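Six chairs, one blanket and a lot of tea

Hala Obeidat has told me to sit anywhere, and then told me not to sit there, or there, or on the one by the radiator. "That one's glue," she says. "Give it till four o'clock." So I end up on an upturned crate with a mug of tea on my knee, which I'm told is where most visitors end up.

I'd come to Nuncombe to ask her about armchairs. Specifically I wanted to know why it's so hard to buy one you still like two years later, because I've got through three since I moved into my flat and I've fallen out with every one of them. Hala has been re-covering and mending chairs for most of her working life, first in her uncle's shop and now at Awwad, the small workshop she runs with Qusai Smadi at the bottom end of the high street. If anybody could tell me where I was going wrong, I thought, it would be her.

"What did you sit in at the shop?" she asks, before I've got my notebook out. I say I sat in all of them. "For how long?" A minute or so each, I suppose. She looks across at Qusai, who is cutting piping at the far bench and laughing into his sleeve. "A minute! You wouldn't buy shoes in a minute."

Her own rule is 20 minutes and a newspaper. Take your coat off, she says, put your arms where you'd put them at home, and read something dull. "If you've moved about a lot by the end of it, the seat's too deep for you. Most seats are too deep. People see a big deep chair and think, ooh, lovely, and then they spend the next ten years with a cushion stuffed behind them."

Arms are the other thing, and here she gets properly worked up. She likes a thick, rounded one that you can hook a leg over. Thin square arms look smart in a catalogue, she says, but you can't rest a book on them and they catch you on the hip every time you go past. "My uncle used to say you can tell how much a house likes a chair by the arms. The arms go first. Always the arms - tea, cats, children, elbows."

I ask about fabric, as my last chair was a pale cotton thing that I ruined with a curry. Qusai puts his scissors down for this one. He is the fabric half of the business and keeps 96 swatch books on a shelf he built himself, all in an order that only he understands. (Hala says there isn't an order. He says there is.)

"Grey," he says. "Everybody wants grey, and I used to moan about it, but a grey with a bit of a nubbly weave is a very forgiving thing. You've got light threads and dark threads in there, so a bit of fluff doesn't show. A flat plain grey shows everything. Run your hand over it. If it feels like a biscuit, good."

Like a biscuit?

"Like a digestive."

He also tells me to take the swatch home and leave it out all day, morning to bedtime. Grey is the worst colour for changing on you. He had a customer in Korkmont who rang in a panic because her new chair was blue. He drove over and it was, down one side, until she switched the lamp off. "Then it was grey again. She'd picked a different bulb that week. We had a very nice lunch."

They're both keen on what a chair stands next to, which I'd never given a thought. Hala reckons grey needs something warm beside it, and she'd pick an orangey wood every time, a sideboard or a chest or whatever you've got from your gran. Put it next to more grey, on a grey floor, and you've made yourself a waiting room. "And leave a gap," says Qusai. "People shove them right up together and the wood rubs the cloth. A hand's width will do it."

So what should I spend? Neither of them wants to give me a number, and then they both do. A frame from a house clearance can be had for 81 pounds if you're patient, Hala says, and a decent plain cloth from Ernemik might come to 172 for a small chair. The labour is extra. "I'm not telling you the labour, you'll fall off your crate."

By now it's gone four, and the chair by the radiator is allowed. I sit in it with my coat off and somebody's old newspaper. The seat is a bit too deep for me. Hala sees me shuffling and doesn't say a word, she just goes and puts the kettle on again. 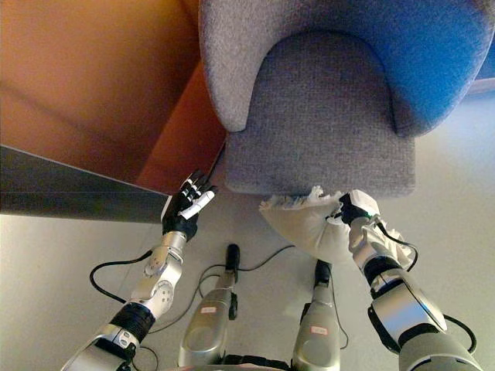
Issue 200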